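Section 4. Setting Up and Running the Bead Whisk Tray
Cherkaoui Table Kit, set-up guide for rooms and homes
Revised November 22, 2018

Read the whole section once before you start. Then do it. Most of the calls we get are about step 3.

What you need out:
Two plastic bowls, different sizes if you have them
One metal wire whisk
Beads, mixed. The Edov bag holds 1000, don't use the whole bag
A table with a wipeable top
A small tray or towel for strays

4.1 Laying out the table

1. Clear the table. Wipe, dry. Beads stick to a damp top and then you are picking them off with a fingernail.
2. Big bowl in front of the person. Small bowl off to one side, within reach. Left or right, whichever hand they sort with.
3. Pour beads into the big bowl. Enough to scatter over the bottom, no deeper. If they pile up the side, take some out.
4. Lay the whisk in last, on top of the beads. Don't push it down.
5. Leave the small bowl empty.

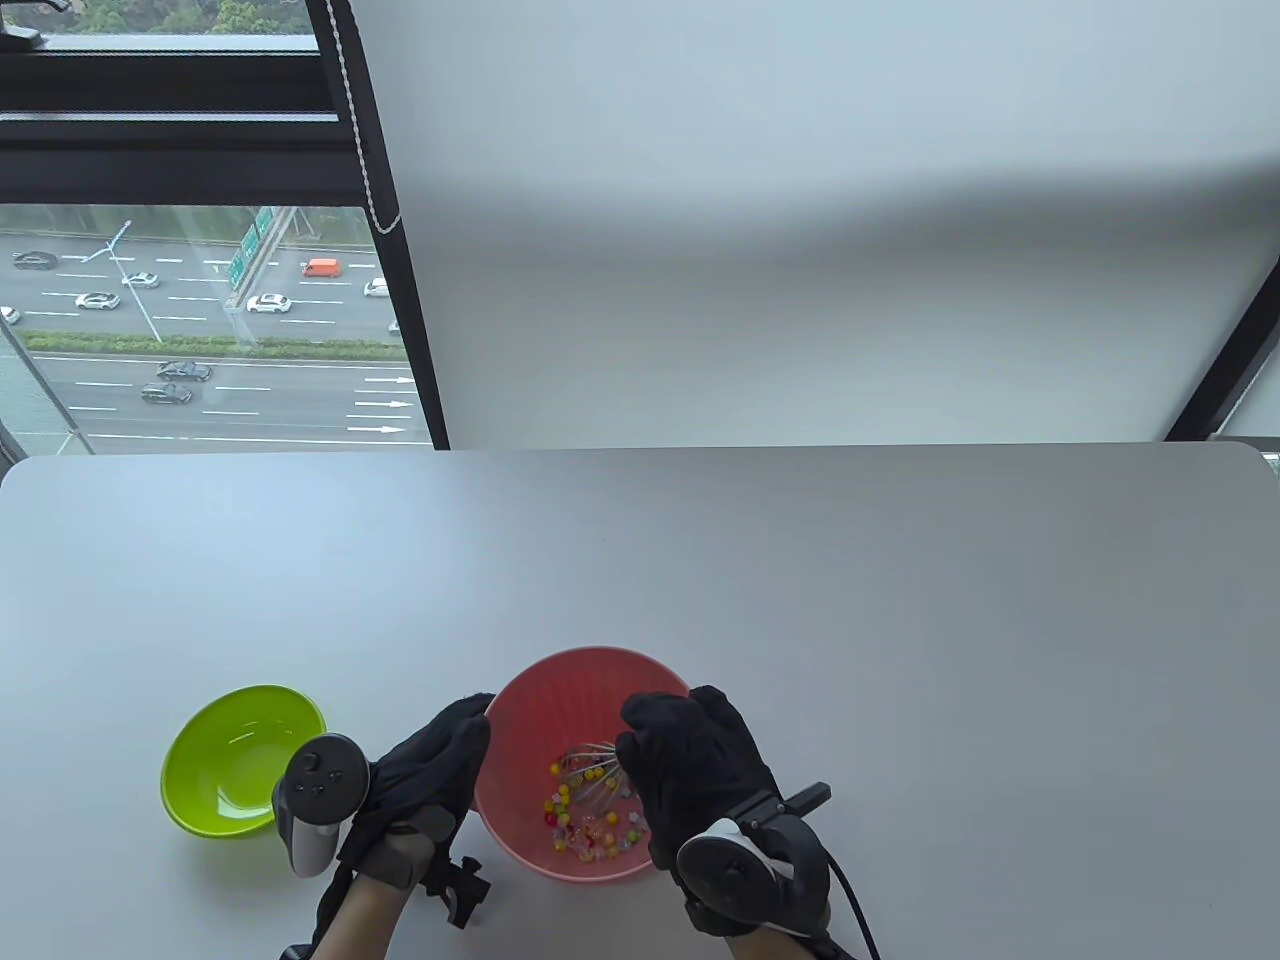 Fig. 4-1. Whisk and beads in the pink bowl, green bowl empty beside it.

Note: bowl colors don't matter. Ribbed inside or smooth both fine, ribs slow the beads down a bit so good for first timers.

CAUTION: Beads are a choking hazard. Not for children under 3, not for pets, not for anybody who puts things in their mouth. Stay at the table the whole time.

4.2 Running it

1. One hand on the rim of the bowl. Keep it there.
2. Other hand takes the whisk by the handle.
3. Stir slow. Press lightly so beads pop in between the wires. Too hard and they jump out of the bowl.
4. Lift the whisk over the small bowl. Tap or shake till they drop.
5. Go again. Stop after roughly 5 minutes and rest the hands, even if it is going well.

Round beads roll away from the wires, faceted ones tend to sit still. Start with faceted if you have a choice. Colors can be sorted afterwards by hand, see Section 6.

If the bowl slides: rubber mat underneath, or a folded damp cloth (wring it out proparly).
If nothing stays in the whisk: wires too far apart. Squeeze them together at the wide end, or switch to the small Ivemberg whisk.
If everything stays in the whisk: good, but shake harder. 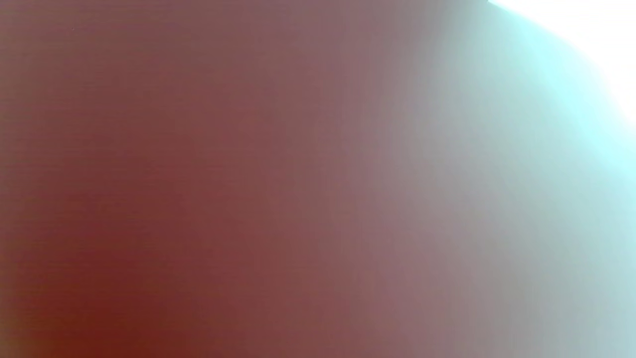 Zanele Msimang: We skip the tapping completely. Turn the whisk upside down over the small bowl and let them fall through on their own, a lot fewer end up on the floor. Also a thick towel under both bowls beats the rubber mat.

Upside down is fine. Keep the handle low when you turn it or the beads run down toward the hand. Towel also ok as long as it lies flat, no folds under the bowl.

4.3 Packing away

1. Whisk out first. Shake over the big bowl, check inside the wires near the handle. There's always one in there.
2. Tip the small bowl back into the big one.
3. Check the floor and chair seats. Check sleeves and cuffs too. 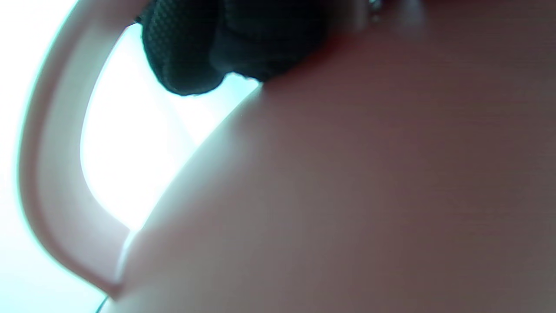
4. Beads back in the bag, zip it, bag in the Dutside box. Lid on untill it clicks.
5. Wash bowls and whisk in warm soapy water. Air dry. Do not stack wet.

Note: beads can be washed too, in a fine strainer. Spread them on a towel overnight. We do ours every June and after any spill involving juice.

CAUTION: A bead on a hard floor is a slip hazard. Sweep before anyone walks through. Don't use these bowls or this whisk for food afterwards, keep them with the kit.

Spare beads and whisks: see the parts list, Section 9.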